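Hiduvdale Library to Open Toy and Game Lending Room in March

The Hiduvdale Public Library will open a lending room for toys, puzzles and board games on the lower level of its Pliken Street branch in March. The service will be free to anyone who holds a current library card, including children's cards.

The collection will open with more than 2000 items. Most were transferred from the Stameck Family Center, which closed its own lending shelf last year when its lease ended. The remainder were purchased with a grant from the Rugemalira Fund, which supports early learning programs in the county. The grant also paid for shelving, new lighting and a ramp at the side entrance.

Cardholders may borrow 2 items at a time for a period of 2 weeks. Loans may be renewed once, either at the desk or by telephone, unless another family has placed a hold. Large outdoor items, such as wagons and play tunnels, must be reserved in advance and picked up from the rear door of the branch.

The library will not charge late fees on toys or games. Borrowers will be asked to return sets as complete as possible and to tell staff about any missing or broken parts. Families who lose a full set may pay the replacement cost or donate a similar item in good condition.

Items are sorted by age group, and each carries a label listing its contents. Staff will check and clean every returned item before it goes back on the shelf. Borrowers should allow one working day for a returned item to show as available in the online catalog.

A small play area next to the lending room will be open during regular branch hours. Children under eight must be accompanied by an adult. Sessions in the play area are limited to 90 minutes when other families are waiting. Child care providers and classroom teachers may apply for a group card, which carries a higher loan limit and a longer loan period. Application forms are available at the Pliken Street desk.

Donations of used toys will be accepted beginning in April. The library cannot take stuffed animals, battery chargers, car seats or items that have been recalled.

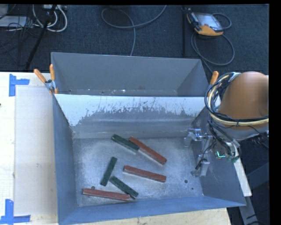
Donated items that do not meet the collection guidelines will be passed on to the library's spring sale, with proceeds going toward replacement parts. Questions about the lending room may be directed to the children's desk at the Pliken Street branch.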